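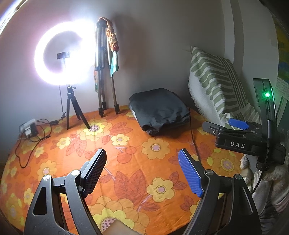 Verkus, 가정환경 조작 데이터 수집 서비스 'Kragh' 정식 출시
손에 쥐는 그리퍼로 실제 주거 공간에서 작업 기록… 의류·침구·케이블 등 형태가 변하는 물체에 집중

[Brultirwood, 2024년 12월 14일] 로봇 학습 데이터 전문기업 Verkus는 가정용 로봇 개발사와 연구기관을 대상으로 하는 조작 데이터 수집 서비스 'Kragh'를 정식 출시한다고 밝혔다. Kragh는 작업자가 손에 쥐고 사용하는 2지 그리퍼와 여기에 장착된 카메라를 이용해 실제 주거 공간에서 이루어지는 정리, 이동, 접기 등의 동작을 기록하고, 이를 로봇 학습에 바로 투입할 수 있는 형태로 정제하여 제공하는 서비스이다.

Verkus는 지난 3월부터 Brultirwood 본사와 Trevgate 사업장에서 Kragh의 시범 운영을 진행해 왔다. 시범 운영에는 로봇 팔 제조사와 대학 연구실 등 9개 기관이 참여하였으며, 이 기간에 축적된 기록 분량은 4000시간이다. 회사는 시범 운영에서 접수된 의견을 반영하여 수집 절차와 납품 규격을 확정하고 이번에 일반 고객을 대상으로 접수를 시작한다.

■ 로봇 없이 시작하는 데이터 수집

기존의 원격조종 방식은 로봇 본체와 제어 장비를 현장에 반입해야 하므로 수집 장소가 실험실이나 전용 세트로 한정되는 경우가 많았다. Kragh의 현장 장비는 그리퍼와 기록 장치, 충전 장비로 구성되며 작업자 두 명이 운반할 수 있다. 별도의 바닥 고정 공사나 안전 펜스 설치가 필요하지 않아 아파트와 단독주택, 원룸, 숙박시설 등에서도 당일 설치와 철수가 가능하다.

작업자는 그리퍼의 두 손가락을 벌리고 오므려 물체를 잡고, 들고, 놓는다. 손가락의 개폐 정도와 그리퍼의 위치 및 자세는 영상과 동일한 시간축으로 저장된다. 한 손 작업과 양손 작업을 모두 지원하며, 양손 작업의 경우 두 그리퍼의 기록이 하나의 묶음으로 납품되어 고객사가 별도로 시간을 맞출 필요가 없다.

그리퍼의 접촉면에는 교체형 패드를 사용한다. 고객사는 자사 로봇에 적용된 손끝의 재질과 형상에 가까운 패드를 지정할 수 있고, 동일한 작업을 서로 다른 패드로 반복 수집하도록 요청할 수도 있다. 패드의 종류와 교체 시점은 작업 기록부에 함께 기재된다.

■ 정돈되지 않은 공간을 그대로 기록

가정용 로봇이 다루어야 할 물체 가운데 상당수는 형태가 일정하지 않다. 접힌 옷은 들어 올리는 순간 모양이 바뀌고, 전선은 다른 물건의 뒤쪽을 지나며, 쿠션과 담요는 서로 겹쳐 경계가 흐려진다. 무늬가 큰 식탁보 위에서는 물체와 배경을 구분하는 일부터 어려워진다. Kragh는 이러한 조건을 수집 계획 단계에서 제외하지 않고 정식 항목으로 관리한다.
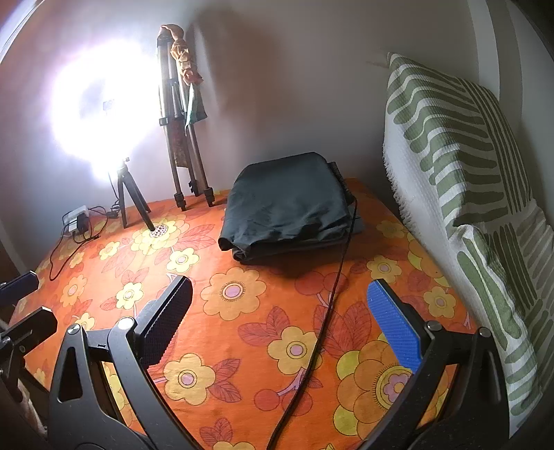 조명 조건 역시 관리 항목에 포함된다. 가정에서는 창문의 자연광과 천장등, 탁상 조명이 섞이고, 밝은 광원이 카메라 시야에 직접 들어오는 일이 흔하다. Verkus는 광원이 시야에 포함된 기록과 그렇지 않은 기록을 구분하여 표시하고, 고객사가 학습 목적에 따라 비율을 선택할 수 있도록 하였다. 과다 노출 구간이 있는 기록도 일괄 폐기하지 않으며, 해당 구간의 시작과 끝을 표기하여 제공한다.

작업 대상 물체의 배치는 매 회차 변경된다. 현장 담당자는 작업 시작 전에 물체의 종류, 놓인 방향, 주변 물건의 유무를 기록하고, 작업이 끝난 뒤 결과를 '완료', '부분 완료', '미완료' 가운데 하나로 판정한다. 미완료 기록은 실패 사례 학습을 원하는 고객사에 별도 묶음으로 공급된다.

Verkus 관계자는 "시범 운영 참여 기관이 가장 많이 요청한 것은 깨끗한 작업대 위의 기록을 늘려 달라는 내용보다 생활 물품이 놓인 상태의 기록을 달라는 내용이었다"며 "직물과 전선이 함께 있는 환경은 수집 난도가 높고 회차당 소요 시간도 길지만, 당사는 이를 기본 과정에 포함하기로 결정하였다"고 밝혔다.

■ 서비스 구성

Kragh는 고객사의 준비 상황에 따라 다음의 두 과정으로 제공된다.

기본 과정
Verkus가 보유한 작업 목록에서 원하는 항목을 선택하는 방식이다. 의류 접기와 쌓기, 침구 정리, 케이블 정돈, 소형 물품 이동 등으로 구성되며 최소 주문 단위는 1000회차이다. 수집 장소와 작업자 배정, 판정 및 정제는 모두 Verkus가 담당한다.

맞춤 과정
고객사가 작업 내용과 물체, 공간 조건을 직접 정의하는 방식이다. 계약 후 사전 협의를 거쳐 시험 수집을 실시하고, 고객사가 시험분을 승인하면 본 수집에 착수한다. 사전 협의부터 최종 납품까지의 표준 기간은 16주이다. 고객사가 사용하는 그리퍼의 반입이 필요한 경우 기술 검토를 거쳐 협의한다.

두 과정 모두 납품물은 영상, 그리퍼 자세 및 개폐 기록, 회차별 작업 설명문, 판정 결과, 장비 보정 정보로 이루어진다. 작업 설명문은 한국어와 영어로 작성되며, 그 밖의 언어는 별도 견적 대상이다. 파일 형식은 계약 시 고객사가 지정할 수 있다.

■ 품질 관리와 검수

모든 기록은 납품 전 두 단계의 검수를 거친다. 1차 검수에서는 영상과 자세 기록의 시간 일치 여부, 자세 추정이 끊긴 구간, 파일 손상 여부를 자동으로 점검한다. 2차 검수에서는 교육을 이수한 검수원이 영상을 확인하고 작업 설명문과 실제 동작이 일치하는지 판단한다. 현장 판정과 2차 검수 결과가 다른 회차는 제3의 검수원에게 배정된다.

장비 보정은 장소를 옮길 때마다 실시한다. 작업 도중 그리퍼가 강한 충격을 받았거나 패드를 교체한 경우에도 보정을 다시 실시하며, 보정 이전의 기록과 이후의 기록은 서로 다른 묶음으로 저장한다. 고객사는 납품일로부터 정해진 기간 안에 재검수를 요청할 수 있고, 규격에 미달하는 것으로 확인된 회차는 추가 비용 없이 재수집한다.

■ 개인정보 및 주거 공간 보호

실제 주거 공간에서 이루어지는 사업의 특성을 고려하여 Verkus는 공간 제공자와 작업자 모두에게 서면 동의를 받는다. 수집 전에는 가족사진, 우편물, 처방약 봉투 등 개인을 식별할 수 있는 물품을 촬영 범위 밖으로 옮기도록 안내하며, 영상에 얼굴이나 문서가 포함된 경우 해당 부분을 가림 처리한 뒤 납품한다. 음성은 기본적으로 저장하지 않는다.

공간 제공자는 수집 도중 언제든지 중단을 요청할 수 있다. 중단 요청이 접수된 회차는 즉시 삭제되고, 삭제 확인서가 공간 제공자에게 발급된다. 납품된 기록은 원칙적으로 고객사의 연구개발 목적에 한하여 사용할 수 있으며, 제3자 제공은 계약서에 명시된 경우에만 허용된다.

■ 시범 운영에서 달라진 사항

시범 운영을 거치며 변경된 대표적인 항목은 회차의 구분 기준이다. 초기에는 작업자가 시작과 종료를 직접 조작하였으나, 양손 작업에서 조작이 번거롭다는 의견에 따라 현장 담당자가 원격으로 구간을 지정하는 방식으로 변경하였다. 작업자의 피로를 줄이기 위하여 연속 작업 시간에도 상한을 두었고, 휴식 전후의 기록에는 별도의 표시가 부여된다.

작업 설명문의 작성 원칙도 개정되었다. '옷을 정리한다'와 같은 포괄적인 표현 대신 어느 물체를 어디로 옮기는지 적도록 하였으며, 같은 동작에 대해 길이가 다른 두 종류의 문장을 제공한다.

■ 접수 일정 및 향후 계획

기본 과정은 출시일부터, 맞춤 과정은 내년 3월부터 접수한다. 맞춤 과정의 초기 물량은 시범 운영 참여 기관에 우선 배정되며, 잔여 물량은 접수 순서에 따라 배정한다. 가격은 작업 난도와 회차 수, 공간 조건에 따라 산정되고, 견적은 Verkus 홈페이지의 신청서를 통해 요청할 수 있다. 대학 및 비영리 연구기관에는 별도의 요율이 적용된다.

Verkus는 구매 검토 기관을 위하여 평가용 기록 묶음을 함께 공개한다. 평가용 묶음에는 직물 접기와 케이블 정돈 작업이 포함되어 있으며, 이용 약관에 동의한 기관은 신청 후 내려받을 수 있다. 아울러 Trevgate 사업장에서는 사전 예약 기관을 대상으로 그리퍼 사용 교육과 현장 참관을 운영한다.

회사는 향후 주방과 욕실 작업으로 목록을 확대하는 방안을 검토하고 있다. 물을 사용하는 작업은 장비의 방수 성능 검증이 선행되어야 하므로 이번 출시 범위에서는 제외되었다.

■ Verkus 소개

Verkus는 Brultirwood에 본사를 둔 로봇 학습 데이터 기업으로, 조작 데이터의 수집과 정제, 검수 서비스를 제공하고 있다. Trevgate 사업장에서는 수집 장비의 정비와 보정, 작업자 교육을 담당한다.

■ 보도 관련 문의

Verkus 홍보 담당 부서
취재 및 자료 요청은 홈페이지의 언론 문의 양식을 통해 접수한다. 서비스 도입 상담은 같은 홈페이지의 Kragh 신청 항목을 이용하면 된다.

※ 본 자료에 기재된 서비스 구성과 접수 일정은 사전 고지 후 변경될 수 있다.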